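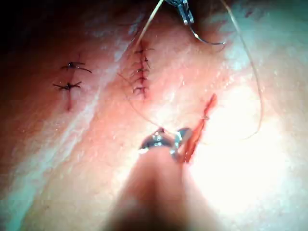 How does a robot sew up a cut?

Hi! I'm in the Tunier Robot Club, and this term our project is teaching a robot to sew stitches. We meet on Wednesday after school, and there are eight of us (plus a lot of snacks).

Stitches hold the two sides of a cut together while skin heals. The needle isn't straight like the one in a sewing kit. It's curved, so it can dip in on one side of the cut and swing up on the other. Cool, right?

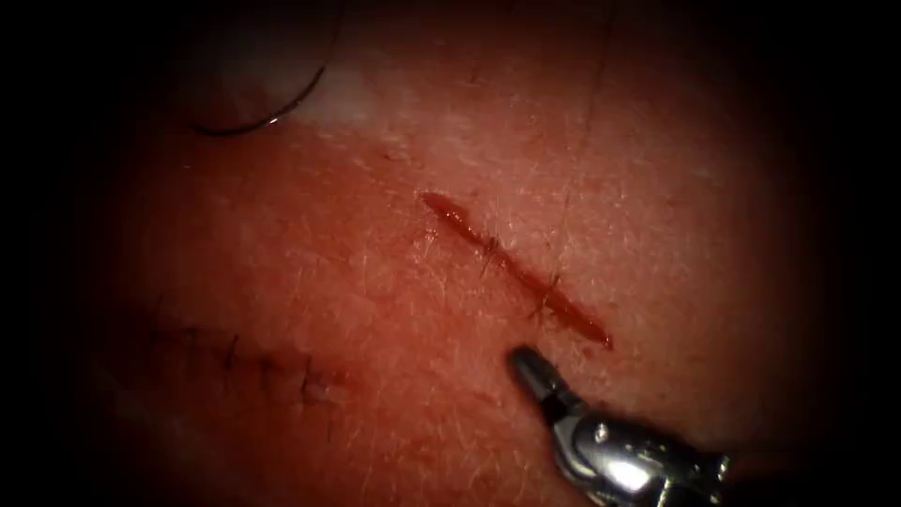

The robot can't just guess where to go, so first we have to find both ends of the cut. Then we plan the spots for the needle. My first plan took me 15 minutes and I put two spots right on top of each other. Oops!

After that comes the knot, and wow, knots are hard! You tie your shoes without thinking, but a robot needs every tiny move spelled out. We named our knot program Gralis.

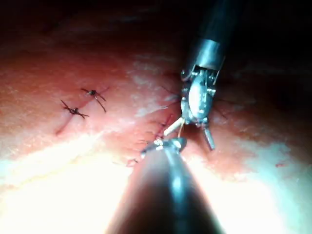 Thread loves to tangle, too, so we go super slow. When a knot is tight, we trim the ends and leave little tails.

Next month we show our project at the Femham fair. I still have to finish my poster!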